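Notes from the Kovo training lab open day, 17th July

Quick write-up before I forget it all. Got there late, parking was a mess, missed the welcome talk. Coffee fine.

Main reason for going was the rules. Everyone shows you the arms, hardly anyone shows you the paperwork. Kovo had theirs taped to the wall by the door — six pages, big type, coffee ring on page two.

What I copied down:

Instrument use gets logged every session, by the person at the console, before they stand up. Not at the end of the day. Their log runs in a thing called Tokitico, looks like a spreadsheet with a nicer hat.

Needle stays in view. If you lose sight of it you stop, say so out loud, and no one moves an arm until it's found. They drill this one a lot.

Handle the suture, don't haul on it. Metal jaws fray thread and on these trainers you don't feel the pull, so you watch the tissue instead. Frayed thread gets swapped, no arguing.

Needle count in, needle count out. Two people, both sign.

Tissue practice has its own instrument set, marked and stored apart, never goes back to the clinical side. Separate shelf, separate wash, separate bin. Asked what happens if one gets mixed up. Whole set gets pulled. Good answer.

The bench called Ren is for beginners, Bevis is for people who've passed the dry drills. You need 700 points on the simulator to move accross. Seemed low to me, the guide said the score matters less than the error sheet behind it. Would have liked to see an error sheet. Didn't get to.

Also a long chat about alarms. Their rule — no muting without writing down why. Over 2,000 log entries so far, and they read them back every February. I'd do it more often than that.

Gripes: too many people per group, couldnt hear a thing at the back, and the handout left out the storage rules, the best part. Sandwiches gone by noon.

Would go again, earlier. 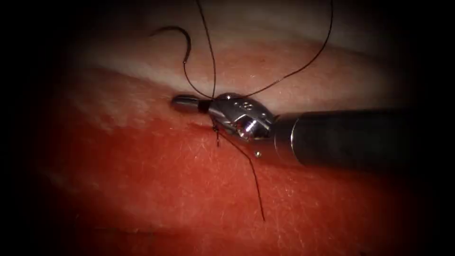
Suturing practice, one instrument on the thread.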